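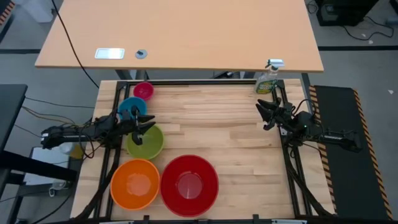 Slide 1. The two-arm bench at Grernoddale, with the bowls out for the nesting task.

Speaker notes: "Asking for help at the right moment"
Talk for the Britier workshop, afternoon session. 40 minutes with questions.

Opening (leave slide 1 up while people find seats)

Hello everyone, and thank you for coming back after lunch, which I know is a lot to ask of anybody. I'm going to talk about bowls for most of this, so do settle in. The work was done with Panagiotis Milošević, who wrote nearly all of the training code and who is sitting at the back, so please be kind to the slides with graphs on them (those are his) and save your complaints for the ones with words.

Point at the bowls. The task is to stack them, largest at the bottom, smallest on top, so the red one is where it begins and the little pink one is where it finishes. A child of two will do this for you quite happily, and then undo it, and then do it again. We wanted our arms to do it from any starting layout, and we wanted to get there without asking a person to sit and demonstrate it for weeks on end.

Slide 2. What we used to do

Go slowly here, the newer students won't have seen this. Our old way was to collect 400 demonstrations, with a person driving both arms from start to finish, train on the lot, and hope. And it worked rather well, as long as the bowls were somewhere near where they had been during the demonstrations. Push the green one over towards the edge and the policy would reach for it, miss by a finger's width, and carry on to the next step as though it had a bowl in its grip. (Pause for the video. People usually laugh when the empty gripper lowers its invisible bowl. Let them.)

The trouble is that most of those 400 were alike. Vesna Delić went through them one by one over the winter, bless her, and found that the hard bit, getting a fingertip under a rim when another bowl is right up against it, took up only a sliver of each recording. We were paying for the whole journey to get a few seconds of the part we needed.

Slide 3. The method

So here's the change. We start with 40 full demonstrations and train a first policy, which is not very good. Then we let it run, and alongside it we train a second, much smaller network, which we call Nillska, whose only job is to guess whether the next few seconds are going to go wrong. When Nillska is worried, the arms stop and wait. A person takes over, sorts out the awkward part, and hands control back. Only that short piece is saved and added to the training set.

We retrain after each batch of corrections. We did 4 rounds, and I'd like to say that number came from careful thought, but it came from the January deadline.

If somebody asks how Nillska is trained: from the person's own stops. In the first round the operator has a pedal and presses it whenever they feel uneasy. Those presses are the labels. It's a soft sort of signal and people differ (Vesna presses early, Panagiotis presses when the bowl is already on its side), so we mix operators within every round.

Slide 4. Results

We ran 500 test trials, with the bowls placed afresh each time from a printed list so that none of us could be generous. The new policy finished the stack more often than the old one, and the gap was widest on layouts where two bowls began nearly touching, as the orange and red ones do on slide 1. Flick back to slide 1 for a moment if there's time, it helps people to see how little room there is for a finger between those rims.

On spread-out layouts the two methods are much the same. Please do say this out loud, even if running late. The Schouten group asked us about it very fairly last time and we ought to have had it on the slide.

Slide 5. What went wrong

Nillska gets nervous about handovers from one arm to the other, even the good ones, and asks for help far more than it needs to. We think this is down to the fingers hiding the rim from the overhead view. Adding a wrist view is the next thing to try, and Vesna has begun on it.

We have also only done bowls. I'd love to tell you it carries over to cups and lids, and I rather suspect it does, but we haven't run it.

Slide 6. Thanks

Thank the operators by name from the slide, and don't rush it. Then questions. If it goes quiet, ask Panagiotis to tell the story about the pedal and the office chair.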